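Home→News→Press releases→Grutell opens its teaching bench to the public

For release 11/8/24

GRUTELL WILL LET YOU TEACH A ROBOT ARM, PROVIDED YOU CAN SIT STILL

Breathnach workshop takes on visitors for its Stusell teaching project; patience supplied at own expense

Grutell, the Breathnach company that has spent the past year persuading robot arms to do small household jobs, is opening its workshop to members of the public who would like a go at the persuading. From September, anyone over 16 can book a session on Stusell, the firm's hand-teaching bench, and show an arm how to pick a thing up, turn it over and put it down again somewhere sensible.

The method is old-fashioned in spirit. A person takes hold of a pair of handles, the arm copies the movement, and the whole attempt is recorded from start to finish, including the bit where the person swears. Do the same job enough times and the software has something to learn from. Do it badly enough times and it learns that too, a lesson Grutell paid for in June.

"We had one arm that paused for two seconds before every grasp," said Donal Costello, who runs the bench. "Lovely manners. We went back through the recordings and it was me, reaching for my tea."

The Stusell collection now stands at 2,574 recorded attempts, made by 29 people across 4 tasks. Costello himself accounts for more of them than his physiotherapist would like. The company wants more hands on the controls for a simple reason: an arm taught by one man will behave like that man, and one Costello is felt to be plenty.

Visitors will start on what the staff call the long reach, which sounds grander than it is. The arm comes in over the table, fingers wide apart, and has to settle above the object before anything closes. Beginners nearly always rush it. They see the thing they want, they lunge, and the fingers arrive a thumb's width off with great confidence.

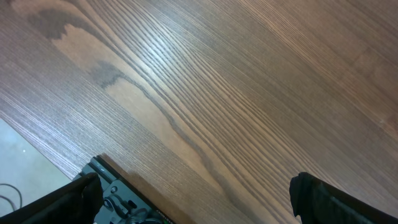

The trick, according to Chantal Beaulieu, who trains the new teachers, is to do most of the work before you touch anything. Line up high, come down slowly, and leave the fingers open for longer than feels natural. She also asks people to work from the wrist view on the screen and to stop craning their necks at the table, on the grounds that the arm has no neck to crane and must learn from what it can see.

"People who play a lot of video games are very fast and quite poor," said Beaulieu. "People who ice cakes are superb. We had a retired piano tuner who did a full afternoon without one dropped attempt, and then complained about the chair."

The chair has been replaced.

Grutell makes no great claims for the surroundings. The company thought about a spotless white bench with even lighting and decided against it. Real tables have strong grain, shine in awkward places and throw shadows, and an arm that has only ever worked on a blank surface tends to go to pieces when it meets a sideboard. The lamps are moved between sessions for the same reason, generally by whoever is tallest.

Those who would prefer not to travel to Breathnach may be able to take part from home. Nirnis, the remote version of the bench, lets a teacher steer the arm over an ordinary broadband line with a hand controller posted out in a padded box. Colm Ó Flaithearta, who wrote most of it, describes the delay as "noticeable, then not, then very noticeable if somebody in your house starts watching a film." Remote places will be limited to begin with, and the controllers do have to come back. Two have not. Grutell knows which two.

Every session is checked by a person before it goes into the collection. That job falls to Darragh Foley, who watches recordings at double speed and marks each one keep, trim or bin. Visitors may ask how they did. Foley has been encouraged to soften his replies and is said to be making progress.

Recordings carry no sound and no names. What is kept is the movement of the arm, the position of the fingers and the view from the cameras on the bench and wrist. Anyone who changes their mind afterwards can have their attempts removed by quoting the slip they were given on the day.

"The arm does a fair impression of you by the end of it," said Colm Ó Briain, managing director. "Some people find that charming. My wife watched the one trained on me and asked why it kept hesitating near the biscuits."

There are 400 public places in the first run. Sessions last two hours with a break in the middle, and the break is compulsory, as tired teachers start dragging the fingers along the table and the arm is only too happy to copy them. No experience is needed. Long sleeves should be rolled up, rings are fine, and left-handed visitors are especially welcome, there being a serious shortage of them in the collection so far.

Booking opens on the Grutell website next month. School groups should ring first.

Notes to editors

Grutell designs teaching equipment for robot arms and employs a small staff at its workshop in Breathnach. Stusell and Nirnis are the names of its in-person and remote benches. Both names were chosen by a vote, and the runner-up will not be disclosed.

Journalists are welcome to try the bench. Results will be marked by Darragh Foley in the usual way.

Press contact: Chantal Beaulieu, Grutell, Breathnach

←Back to all news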